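How to Oil and Maintain a Wooden Cutting Board

Clostberg Kitchen Program – Participant Guides

This guide is provided to participants in the Clostberg home kitchen courses and to members of the public who wish to care for wooden boards at home. It covers washing, drying, oiling, the removal of stains and odors, light sanding, and storage. The procedures apply to boards of maple, beech, walnut, and similar hardwoods. They do not apply to bamboo boards with a factory lacquer or to boards with a painted or varnished face, for which the maker's instructions should be followed.

Before You Begin

Read the whole guide once before starting. Oiling requires an overnight rest, and a board that has been sanded will need more than one coat. Most households find it easiest to begin in the evening, after the last meal has been prepared.

You will need the following:

Food-grade mineral oil, unscented
Two clean cotton cloths, free of lint
Mild dish soap and a soft brush
Coarse salt and one lemon
Sandpaper in medium and fine grits, if the surface is rough
A wire rack or a dish rack in which the board can stand on edge

A board cream or wax may be used after oiling. It is optional. Participants frequently ask about olive oil, sunflower oil, and other cooking oils. These should be avoided, as they can turn rancid within the wood and leave a smell that is difficult to remove. Walnut oil does harden over time, but it is unsuitable in any kitchen that serves people with nut allergies, and for that reason it is not used in our teaching kitchens.

Step 1: Wash the Board

Scrape off any crumbs or scraps with the back of a knife or a bench scraper. Wash both faces and all four edges with warm water, a small amount of dish soap, and the soft brush. Work along the grain. Rinse quickly under running water and wipe both faces with a cloth.

Do not leave the board in a sink of water, even for a few minutes. Do not place it in a dishwasher. Prolonged soaking causes the wood to swell, and the heat of the drying cycle then shrinks it again. Boards that are glued up from several pieces are especially likely to open at the joints under this treatment.

After cutting raw meat, poultry, or fish, wash the board at once with hot, soapy water. Many households keep one board for raw meat and another for bread, fruit, and vegetables, and this arrangement is recommended wherever space allows.

Step 2: Dry the Board

Stand the board on its long edge in a rack, with air reaching both faces. A board left flat on a wet counter dries on top while the underside stays damp, and it will soon begin to cup. Allow it to dry overnight before oiling. Oil applied to damp wood does not soak in evenly and may leave cloudy patches.

Do not dry a board in an oven, on a radiator, or in direct sun. If the room is cold or humid, allow a second night.

Step 3: Remove Stains and Odors

If the board is clean and has no smell, proceed to Step 5.

For beet, berry, and turmeric stains, sprinkle the area with coarse salt and rub it firmly with the cut side of half a lemon. Leave the paste in place for 20 minutes, then rinse and wipe. The treatment may be repeated the following day. Deep stains often fade over several washings and seldom disappear altogether. They do no harm.

For onion and garlic odors, the same treatment is usually sufficient. A paste of baking soda and a little water may be used instead. Do not combine the two methods in a single session; the acid and the soda cancel each other and neither does much good.

Chlorine bleach at full strength should not be used on wood. It roughens the fibers and lightens the surface in blotches.

Step 4: Sand the Surface, if Needed

Run a dry palm across the board. If it catches, or if the surface feels fuzzy, a light sanding is called for. Knife marks that trap food should also be sanded out.

Lay the board on a folded towel to keep it from sliding. Start with the medium paper and sand with the grain in long, even strokes, covering the full length of the board each time. Sanding only the worn spot leaves a hollow in which water will collect. Change to the fine paper when the marks have gone, and finish with a few passes along the edges and over the corners.

Wipe away the dust with a barely damp cloth. The moisture will raise the grain slightly. Let the board dry, then make one more light pass with the fine paper. Wear a dust mask during this step and work near an open window or outdoors. Walnut dust in particular is irritating to some people.

Step 5: Apply the Oil

Warm the oil by standing the closed bottle in a bowl of hot tap water. Warm oil is thinner and spreads more easily. Never heat it on a stove or in a microwave.

Pour a small pool onto the center of the board and spread it with a cloth, following the grain. Continue until the face has an even, wet shine. Repeat on the other face, and then oil the edges. The end grain takes up more oil than any other part and should be coated twice.

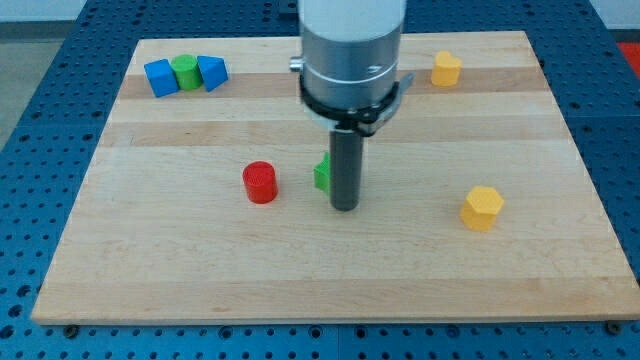
Fenna Declercq wrote after the October session to say that she had oiled only the top of her board for two winters, on the advice printed with it, and that it now rocked on the counter like a saucer. She asked whether both sides truly needed the same amount and whether a board in that condition could be saved.

Both sides do need the same amount. When one face is sealed and the other is bare, the bare face takes in and gives up moisture more quickly, and the board bends. A mild bend can often be corrected. Lay the board on a flat surface with the hollow side down on a damp towel, place a light weight on top, and check it in the morning. Once it is flat, stand it on edge until fully dry and then oil it on every side. A board with a severe bend, or one with a crack that runs through its thickness, should be retired from kitchen use.

Step 6: Let the Oil Soak In

Return the board to the rack, standing on its edge, and leave it overnight. Place a sheet of paper beneath the rack to catch drips. In the morning, wipe off any oil that remains on the surface with the second cloth. The board should feel smooth and dry to the hand. If it feels sticky, too much oil was left standing on it; wipe it again and give it another few hours.

A new or freshly sanded board will need three or four coats, one each night. A board in regular use will need only one.

Spread used cloths flat to dry outdoors before discarding them. Mineral oil is not known for heating up on its own as linseed oil is, but the habit is a sound one for any household that also keeps furniture oils, and the teaching kitchens apply the same rule to all cloths.

Step 7: Finish With Wax (Optional)

Board wax is a mixture of mineral oil and beeswax. It helps water bead on the surface and gives a soft sheen. Apply a thin layer with a cloth, wait 25 minutes, and buff with a clean section of the same cloth. Wax should be applied only over a coat of oil that has already soaked in. Used alone, it wears off within a few washings.

Those who wish to make their own may melt one part beeswax into four parts mineral oil, by weight, in a jar set in a pan of simmering water. For a small jar, 25 grams of beeswax and 100 grams of oil is a convenient quantity. Stir until clear, remove from the heat, and allow the jar to cool with the lid off. Do not leave the pan unattended.

How Often to Oil

For a board in daily use, once a month is a reasonable interval – more often in winter, when heated rooms are dry. A board used only for bread or for serving may go a full season between coats. A simple test is to let a few drops of water fall on the clean, dry surface. If the drops stand up in beads, the board is still protected. If they spread and darken the wood, it is time to oil.

Storage

Store boards upright, with a gap between them. Keep them away from the stove, the dishwasher vent, and the wall behind the sink. Boards stacked flat in a cupboard should be completely dry, with the heaviest at the bottom. A board hung from a hole or a strap should be turned from time to time so that both faces receive equal air.

Common Difficulties

The board smells sour after oiling. A cooking oil was probably used at some earlier date. Scrub with salt and lemon, dry overnight, sand both faces, and begin again with mineral oil. Two rounds may be needed.

The board has dark spots that do not wash out. These may be mold. Wash the board well, dry it, and sand the area together with the rest of the face. If the spots go deeper than the sanding reaches, discard the board.

A joint has opened. A hairline gap may be repaired with a food-safe, waterproof wood glue and a pair of clamps, left closed for a full day. Remove old oil from the gap first, or the glue will not hold. Wider gaps should be referred to a woodworker.

The surface feels rough again soon after sanding. The grain was not raised and sanded a second time. Repeat the last part of Step 4.

Further Help

Printed copies of this guide are kept at the Clostberg front desk. Questions on board care may be addressed to Clyde Ambrose at the kitchen office. Please state the type of wood, if it is known, and the kind of oil used in the past. Companion guides are available on knife sharpening, the care of wooden spoons, and the seasoning of cast iron pans.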